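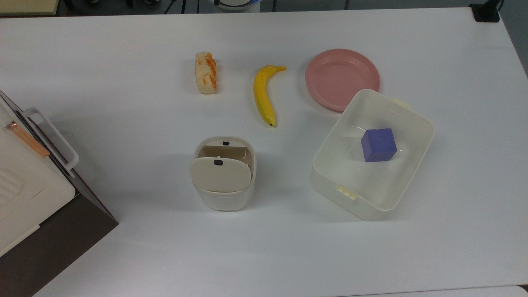 Our table for the block task, overhead camera

Hand guiding or remote control for the first demonstrations?
Posted in: Teaching and demonstrations

lies_dw
April 2, 2023

Hello all. I read this forum since a long time but it is my first topic, so please tell me if I put it in the wrong section.

We are a small group in Trisidcombe and we teach one arm a household kind of task. It must take the purple block out of the plastic container, bring it over the small canister and let it go inside. The banana, the plate and the other things on the table are not part of the task. We want the arm to learn that they can be ignored.

Until now I recorded everything by hand guiding. I hold the arm at the wrist, put it in the free mode and move it through the task, and I open and close the gripper with a foot pedal. We have 143 demonstrations made like this. The trained policy reaches the container very nicely, but then it becomes hesitant above the block. Of 12 trials it completed two.

My colleague Amber Michiels wants to throw these recordings away and begin again with remote control. I think this is a pity, after all the work. Before we make a decision I would like to hear from people who tried both.

Our questions are these. Does the hand of the teacher in the camera view really disturb the training so much? And if we change to remote control, can the old recordings be mixed with the new ones?

Greetings,
Lies Dewulf

landry_bench

Welcome Lies. I would agree with your colleague, I am sorry.

The hand is a bigger problem than people think. In your recordings the human arm comes into the view at the same moment when the robot must go down, every time. The policy can learn "when I see a sleeve, I descend". Then in the trial there is no sleeve and it waits. Hesitating above the object is exactly how this looked for us.

You can test it cheaply. Run a trial and let a person put their hand at the wrist without pushing. If the robot suddenly becomes confident, you have your answer.

oldgearbox

I disagree with landry_bench, at least with the strength of it. I have taught arms by hand for many years, and the quality of the movement is much better. When you hold the wrist you feel the wall of the container before you hit it. With a remote device you feel nothing, and the beginners stop and correct, stop and correct, and all of that goes in the data.

If the sleeve is the problem, record the joint positions by hand guiding, and then replay the same path with nobody near and record the cameras during the replay. You must reset the table to the same layout before the replay, this is the boring part. But you keep the human quality of motion and there is no human in the view.

a_michiels

I am the colleague :)

I want to say that I did not propose to throw away anything because I dislike hand guiding. I looked at the recordings one by one, and in many of them Lies is leaning over the table and her shoulder covers the canister for the overhead camera. So the policy cannot see the place where it must go. The side camera is better, but it also has her arm in it.

To the replay idea of oldgearbox: we tried it for one afternoon. The problem was the block. If it lies only a little turned compared to the first time, the fingers come down on the edge and push it to the wall. For the replay to be honest, the block must be put back very exactly, and we had no good method.

The layout we use now for the remote control tests is this one, and I keep it the same for a complete series before I move something:

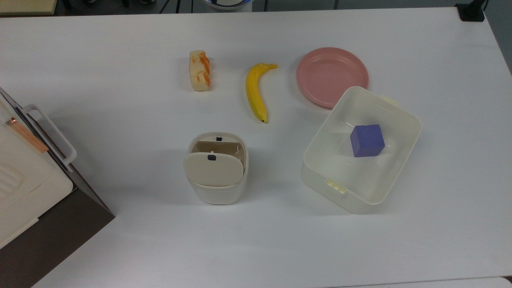

so the arm has to enter the container from above and come out again high enough to pass the latch on the side toward the canister. With the hand guiding, Lies always made a nice round curve there. With the remote device I make two straight lines and a small stop between them. It is less beautiful but the policy seems to copy it without trouble.

I also leave the lid of the canister open from the beginning. To open the lid is a different task and I do not want to mix them yet.

landry_bench

a_michiels, be careful with "keep it the same for a complete series". You will get a policy that knows one table by heart. Move the container between every demonstration, even if only by the width of a finger. Turn the block too.

a_michiels

Yes, I know this advice and I do not fully follow it. When everything moves from the start, I cannot tell if a failure comes from the layout or from my bad driving. I prefer to first see that one layout works, and then to vary. If it costs me some recordings, I accept it.

landry_bench

It will cost you. But okay, it is your table.

jalurden_user

Which device do you use for the remote control? We have the Jalurden handle (the one with the trigger for the gripper) and the first week was terrible. Everybody rotated the wrist when they only wanted to move sideways. We locked two of the rotations in the settings and it became much easier. For a block in an open container you do not need them anyway.

lies_dw

Thank you for so many answers!

We have also the Jalurden handle, the older version. I did not know that the rotations can be locked. Where is it in the menu? I only find the speed scale.

I did the test of landry_bench with the hand at the wrist. I must admit that it changed something. With my hand there, the arm went down in nine trials of 12. It did not always grasp well, but it went down. Amber was very polite about it and said nothing for some minutes.

So the sleeve is real. I am still not convinced that remote control is the better way for everything, because my movements with the handle are ugly. I hold my breath when I go into the container. After an hour my shoulder hurts more than from the hand guiding.

jalurden_user

Settings, then Axes, then the small arrow on the right side. In the old version it is hidden until you disconnect the handle. Connect it again afterwards and check that the locks are still on, mine forgot them once.

About the shoulder, rest your elbow on something. I drive with the forearm on the table edge and move only the wrist.

oldgearbox

Nine of 12 is a clear result, I give you that. My opinion about the feeling in the hand does not change, but for a camera policy I can see the point.

Can you show the side view? I wonder about the clearance when the gripper travels. From the top one cannot judge the height.

a_michiels

From the side camera, with the remote control, arm waiting:
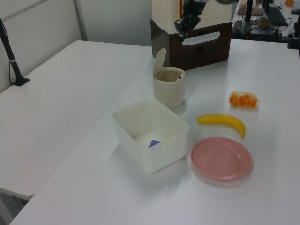 Side view, gripper parked above the table with the fingers pointing down

The layout is not the same as in my other post, so please compare only the heights. The arm is hanging near the brown base with the white appliance part, and that is the place I worry about. If I lift too late on the way back, the elbow wants to go outward, and I do not see this on my screen. I look at the overhead view when I drive, and only sometimes at the side one.

oldgearbox

Thank you, this helps. I would park it more forward, over the free part of the table. The start of each demonstration is also data, and at the moment you teach it to begin every job with an escape from the furniture.

Second remark, drive from the side view for the descent. The overhead view lies to you about the last centimeters.

landry_bench

No, please do not drive from a view that the policy does not get. If the policy has both cameras, fine. If it has only the overhead one, then the teacher must also use only the overhead one. Otherwise you make decisions from information that the robot cannot have, and it will look like random behavior in the training.

oldgearbox

In theory yes. In practice I prefer a clean grasp that the robot cannot fully explain over a bad grasp that it can.

bronberg_m

We had the same argument in our group in Bronberg and it finished with both cameras in the policy. Training became slower but the discussion stopped.

Lies, about your old recordings, I would not mix them in. We mixed, and the arm got two habits. Sometimes it did the round curve and sometimes the two straight lines, and once in a while something between them that passed through the container wall. You can keep the old ones for another purpose, for example to check your success detector, as the end of each recording is still correct.

lies_dw

This is a good idea with the success detector, thank you. Then they are not for nothing.

What we decided for now: remote control with the rotations locked, both cameras in the policy, and the parking position more to the front. The person who drives changes when the shoulder is tired. Amber keeps her fixed layout for the first series, and after this I am allowed to move the container as much as I like. The old recordings stay on the disk in their own folder.

One thing I still do not know. When I make a mistake, for example I close the fingers beside the block and have to open again, do you keep this demonstration or delete it? Amber deletes all of them. I would like to keep the ones where the correction is quick.

jalurden_user

Keep them, but put a label on them. Mine are marked "recovered" and I train once with and once without. I have the results of only one comparison, so I do not want to say more until I repeated it in July.

landry_bench

Keep the correction and cut out the mistake before it. Start the recording from the moment where the fingers are beside the block and open again.

a_michiels

I still delete them. But I will make a copy for Lies.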